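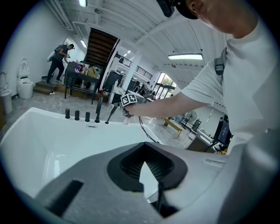
青果物共同集出荷事業 中間進捗報告書

提出先:Amisano農業振興基金 助成事業担当
提出者:Cairns地域青果流通協議会 事務局
対象期間:4月から9月まで

1 報告の趣旨

本書は、貴基金の助成を受けて当協議会が実施している青果物共同集出荷事業について、上半期の実施状況、経費の執行状況および下半期の計画を報告するものである。事業の対象はCairns地区およびJolley地区のたまねぎ、ばれいしょ、にんじんの三品目であり、申請時から変更はない。なお、豆類の取扱いについては生産者から要望が寄せられているが、本助成の対象外であるため、本書では扱わない。

2 上半期の実施状況

(1)参加農家の状況
9月末時点の参加農家は52戸である。申請時の計画では初年度の目標を40戸としており、これを上回った。増加分の多くはJolley地区の生産者で、6月に実施した地区説明会の後に申込みがあった。一方、Cairns地区の山側集落では、集荷場所までの距離を理由に参加を見合わせた農家がある。当該集落については、巡回集荷の可否を下半期に検討する。
参加農家とは出荷協定書を取り交わし、出荷予定量の事前申告、規格の遵守、農薬使用記録の提出を求めている。使用記録の提出は7月出荷分まで遅れが目立ったが、様式を一枚にまとめた8月以降は期限内の提出が定着しつつある。

(2)取扱量
上半期の取扱量は、たまねぎが1,492トン、ばれいしょが952トンであった。にんじんは作型の関係から出荷の本格化が10月以降となるため、上半期の実績には計上していない。
たまねぎは、収穫期の天候に恵まれ、6月下旬から7月中旬にかけて入荷が集中した。この間、選果場の受入れが夕方まで続く日があり、荷下ろしを待つ車両が場外の農道に並ぶ状況も生じた。近隣住民から通行に関する申入れを受け、午前と午後で地区別に受入時間を分ける措置をとった。措置後は、農道での滞留に関する申入れは受けていない。
ばれいしょは、7月の降雨により掘取りが遅れ、8月に入ってから入荷が増加した。皮むけおよび打撲による格下げが前半の荷に多く、協議会では掘取機の速度設定とコンテナへの投入高さについて、圃場での指導を行った。

(3)選果設備の導入
Galluteck社製の重量選別ラインを5月に据え付け、試運転を経て6月から稼働させている。据付けに際しては、床面の勾配が設計値と異なることが判明し、架台の調整に追加の日数を要した。このため稼働開始は当初計画より遅れたが、たまねぎの最盛期には間に合った。
稼働後の停止は、搬送ベルトの蛇行によるものと、計量部への土の付着によるものが主である。前者は張力の調整により改善した。後者は入荷時の土落としが不十分な荷で起こりやすく、受入口に粗選別の作業台を設け、人員を配置して対応している。作業台の設置費用は協議会の自己資金で賄い、助成対象経費には含めていない。

(4)荷受業務の電子化
従来の複写式伝票に代えて、受入端末による荷受記録を7月に開始した。生産者番号、品目、ほ場区分、受入重量を入力し、選果結果と結び付けて精算書を作成する仕組みである。導入直後はほ場区分の入力漏れが多く、精算書の訂正が続いた。現在は入力を終えなければ受入票が印刷されない設定に改めている。
高齢の生産者からは、紙の控えを残してほしいとの意見が複数寄せられた。当面は受入票に等級別の速報値を印字して手渡し、翌年度に改めて取扱いを協議する。

3 販売および精算の状況

販売先は、卸売市場、県内の量販店および業務用の加工業者である。市場への出荷は従来からの取引を引き継ぎ、量販店との取引は本事業により新たに開始した。量販店向けは規格と納品時刻の指定が細かく、選果場の早朝作業が必要となる。早朝勤務の手当については、7月の理事会で単価を定めた。
加工業者向けは、たまねぎの大玉と、外観により格下げとなったばれいしょを主に充てている。単価は市場向けを下回るが、出荷容器を鉄製コンテナに統一できることから、箱代および箱詰め作業の負担は軽い。加工業者からは通年の供給を求められており、貯蔵庫の収容能力を踏まえて回答する予定である。
精算は月締めの共同計算とし、等級別の平均単価により翌月末に支払っている。6月分の支払いは伝票の照合に時間を要したため、参加農家に事前に通知したうえで支払日を繰り下げた。7月分以降は所定の期日に支払いを終えている。
共同計算については、出荷時期の早い生産者から、時期別の単価差が反映されにくいとの指摘がある。計算期間を旬ごとに区切る案を事務局で作成し、11月の生産者会議に諮る。

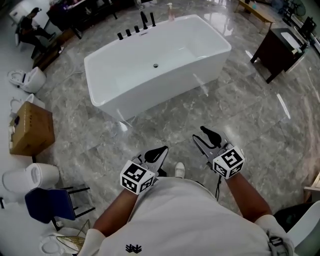
据置型の白い浴槽とタイル張りの床

4 貯蔵施設の整備

Cairns地区の旧米倉庫を改修し、たまねぎおよびばれいしょの貯蔵に用いる計画である。上半期は、断熱工事の設計、電気容量の確認および建築関係の届出を終えた。施工業者は見積合わせにより選定し、契約手続を完了している。
設計の過程で、屋根の下地材の一部に腐食が見つかった。補修は断熱工事に先立って行う必要があり、建物所有者との協議により費用は所有者が負担することとなった。工事の着手は10月、完了は12月を見込む。完了までの間、貯蔵に回す荷はJolley地区の既存倉庫に保管する。
既存倉庫には温度調節の設備がなく、夜間の外気導入により庫内温度を管理している。腐敗球の発生状況は毎週抜取りで確認し、記録を選果場に保管している。記録の写しは実績報告書に添付する。

5 経費の執行状況

選果設備費は、据付調整を含めて契約額の範囲内で支払いを完了した。荷受端末の購入費も支払済みである。貯蔵施設改修費は前払金のみの執行であり、残額は完了検査の後に支払う。
研修費は、計画した先進地視察を収穫期と重なるとの理由で延期したため、上半期の執行がない。視察は1月に実施する。旅費の単価は当協議会の規程によるものとし、飲食に係る経費は計上しない。
費目間の流用は行っていない。ただし、電気料金の上昇により、選果場の運営費は下半期に不足が見込まれる。運営費は助成対象外であり、選果手数料の見直しを含めて理事会で検討する。証拠書類は費目ごとに整理し、事務局において閲覧に供することができる。

6 課題

選果場の人員確保が最も大きな課題である。最盛期には近隣の果樹園と求人の時期が重なり、予定した人数がそろわない日があった。下半期は、にんじんの洗浄および選別に当たる季節従業員の募集を例年より早く始め、短時間勤務の区分を新たに設ける。
次に、出荷予定量の申告精度である。申告と実際の入荷に開きがあると、配車および販売先との数量調整に支障が出る。特に収穫直前の修正申告が少なく、入荷当日に初めて増減が判明する例が続いた。10月からは、収穫の前週に事務局から生産者へ電話で確認を行う。
土落としおよび根切りの程度にも生産者間の差がある。出荷基準の文言だけでは伝わりにくいとの声を受け、荷受場に基準品の見本を置くこととし、品目ごとに準備を進めている。

7 下半期の計画

10月 貯蔵施設の改修工事着手。にんじんの受入開始。
11月 生産者会議の開催。共同計算の区分について協議。
12月 改修工事の完了検査。貯蔵庫への移送開始。
1月 先進地視察の実施。選別ラインの定期点検。
2月 翌年度の出荷協定書の更新。販売先との数量協議。
3月 事業実績の取りまとめ。実績報告書の提出。

選別ラインの定期点検はGalluteck社に委託する。点検期間中は手選別とし、量販店向けの納品に支障のないよう、前週までに必要量を選別して保管する。

8 協議を要する事項

次の二点について、貴基金のご判断を仰ぎたい。

第一に、先進地視察の延期に伴う事業計画の変更手続についてである。実施時期のみの変更であり、経費の額および参加予定者の範囲に変更はない。軽微な変更として届出によることが可能か、ご教示願いたい。

第二に、Cairns地区山側集落の巡回集荷に用いる車両の借上料を、集出荷体制整備費に含めることの可否についてである。借上げの期間は収穫期に限り、車両の購入は予定していない。認められる場合は、見積書および運行計画案を添えて変更申請書を提出する。

上記に関する照会は、当協議会事務局まで願いたい。事務局の受付時間は午前9時から午後4時までである。

添付書類
別紙1 品目別取扱実績表
別紙2 経費執行状況表
別紙3 貯蔵施設改修工事工程表
別紙4 出荷協定書様式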